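Sorting small parts at Gutcombe

The parts store at Gutcombe supplies fasteners and fittings to the Sowerby repair shop next door. It holds 281 stock lines in a room meant for far fewer. The store manager, who has run it since the move from the old Rivell building, spoke to us about labeling, bin sizes and reorder points.

Why the old numbering went

Under the Rivell system, part numbers followed the supplier's catalog. "When a supplier changed its catalog, our numbers changed," the manager said. "We had one washer under four numbers." The store now uses a five-digit number that carries no meaning. Thread, length and finish are held in the Esum stock program and printed on the label in plain text.

Relabeling began in January and was done one shelf at a time. Both numbers stayed on the labels until the shelf had been through a full reorder cycle.

Reorder points

Each line has a minimum and a maximum. For the M6 hex bolts the minimum is 70 and the maximum is 200. "The minimum is two weeks of use plus the delivery time," the manager said. "If the supplier gets slower, I raise it. I don't touch the maximum unless the bin changes."

Slow lines are handled differently. There are 79 of them, and they are reviewed once a year. A line with no withdrawals in two years is offered to the shop and then written off.

Boxes and dividers

Lines drawn in small quantities are kept in divided boxes. The manager prefers clear or tinted plastic to metal drawers. "You can see how low a compartment is before you open the lid. With a drawer you have to pull it."

Mixed threads are never placed in neighboring compartments. M5 and M6 nuts go in separate boxes, and inch sizes have their own shelf.

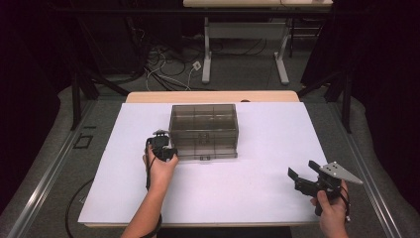

Returns from the shop

Unused parts come back in a tray with the job sheet. Anything without a sheet is measured with a thread gauge before it is restocked. "If it takes longer than a minute to identify, it goes to scrap," the manager said. Locking nuts are scrapped once they have been fitted.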